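Idmont Community Help > Home and Living > Tables and Textiles

How to keep a printed tablecloth flat and clean under phones and a phone stand?

Posted by quietkettle, Jun 10, 2026

Hello everybody. I hope this is the right section, I was not sure between this one and Small Repairs.

I have a table which I use for everything to do with phones. There are several of them in the house, because my family gives me the old ones when they buy new, and I keep them alive for music, for recipes, for calls with my mother. So on the table there is always some phone lying down, some phone standing up, and the black stand that I bought for video calls.

Under all this I put a cloth. It is white with a print of thin vines and leaves, gray-green, and small dark red flowers. I like it very much and I do not want to change it for a plastic one. But I have three problems with it.

First, the cloth moves. When I pull a phone toward me, the cloth comes a little with it, and then there is a wave in the fabric and the stand begins to lean. Two times already a phone fell on its face from the stand.

Second, I want some phones to stand up without a second stand, on the long edge, so that I see the screen from my chair. On the bare table this works. On the cloth it works on some days only. 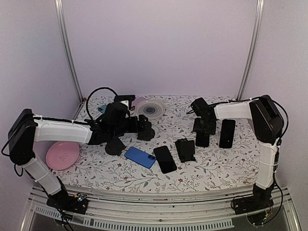 Third, the stains. I eat a small breakfast there, I have a pink plate for it, and the crumbs and butter find the white parts of the print every time. I washed the cloth at 60 degrees once in December and I believe the red became weaker, but maybe it is only my eyes.

What I already tried: double tape under the corners (it left glue on the table, I needed one evening to clean it), and a heavier cloth on top (ugly, and then I don't see my flowers). My sister-in-law's advice was to use pins, but I don't want holes.

Is there a way to fix the cloth which I can also take off easily for washing? And is it bad for a phone to lie with the camera side up or down on fabric? I read both opinions.

Thank you for your patience with my English.

3 replies

imrie_lane
Member, 13 helpful answers

I had nearly the same situation with my sewing table, so I will write what worked for me.

For the moving: buy the thin rubber mesh which people put under carpets. The open kind with small holes, not the thick foam. Cut it smaller than the cloth on all sides, I leave 4 cm, so that it does not show. Put it on the clean table, then the cloth on top, and press with your hands from the middle to the outside. No glue, no pins. When you want to wash the cloth you simply lift it. One warning: if your table is painted or lacquered, lift the mesh every few weeks and look under it. Some cheap rubber can leave a yellow shadow when it stays for months in a warm room. I had this on one shelf.

Iron the cloth before you put it back, a little damp. A cloth which is folded in a drawer keeps the fold lines, and a fold line is exactly where the foot of a stand becomes unstable. I roll mine on a cardboard tube now.

For the phones on the edge, I would not do it on fabric at all. The edge is narrow, the fabric is soft, and you only need to put down a cup with some force. Get a second stand, or cut a groove in a piece of scrap wood. A groove of 13 mm is good for most phones with no case, but measure yours first, and cut it slightly at an angle so the phone leans back a little. My piece of wood has been in use for 8 months — it is not beautiful but it holds.

About the washing, 60 degrees is too hot for a red print if the label does not allow it. I wash printed cotton at 30, inside out. For butter, put a drop of dish soap on the spot first, rub gently with your finger, wait a quarter of an hour, and then wash. Don't put it in the dryer before you checked that the spot is gone, the heat makes the grease stay.

If your stand has a smooth base, you can also glue small silicone dots under it. They cost almost nothing.

pebblewright

just use clear vinyl over the cloth. you see the flowers, crumbs wipe off, finished. I have the Laltetti one, cut to size in the shop. It smells the first week.

Phones slide on it a bit if you have no case.

celtuvik_reader
Member

I agree with imrie_lane about the mesh, and I would like to add something for your last question, as it did not get an answer.

Camera up or camera down is mostly a question of what you want to protect. If the phone lies on its face, the lenses are away from the table but the whole screen is touching the cloth. Fabric itself is soft and does not scratch glass in a normal case. What scratches is what is lying on the fabric, such as sand, sugar or a hard crumb. You say that you have breakfast at the same table, so this is the thing I would look at. Shake the cloth outside after you eat, or use a clothes brush, and then it is not so important which side is down.

If the phone lies on its back, the camera part is thicker than the rest and the phone rocks when you type. On cloth it rocks less than on bare wood. I prefer this side, but my phone is old and I don't worry so much about it.

A thing I would change is the place of the plate. I would give it a tray with a small rim, and keep the tray always on the same side, away from the phones. We did this in our kitchen after a glass of milk went over, and the cloth now goes to the wash much less.

About the vinyl: I had it too. It is practical, but water went under it at the edge and stayed there, and the cloth got gray spots of mold which never came out. If you use it, lift it and let everything dry from time to time.

Comments

quietkettle: Thank you to all three! I ordered the mesh, and I will ask my neighbor for a piece of wood for the groove. The tray idea I like also. My table is lacquered, so I will look under the mesh as you say.

imrie_lane: Good. Wash the mesh by hand before the first use, it is often dusty from the shop and then it does not grip.

quietkettle: With soap, or only water?

imrie_lane: A little dish soap, and rinse well. Let it dry flat.

This page has been viewed 3,000 times.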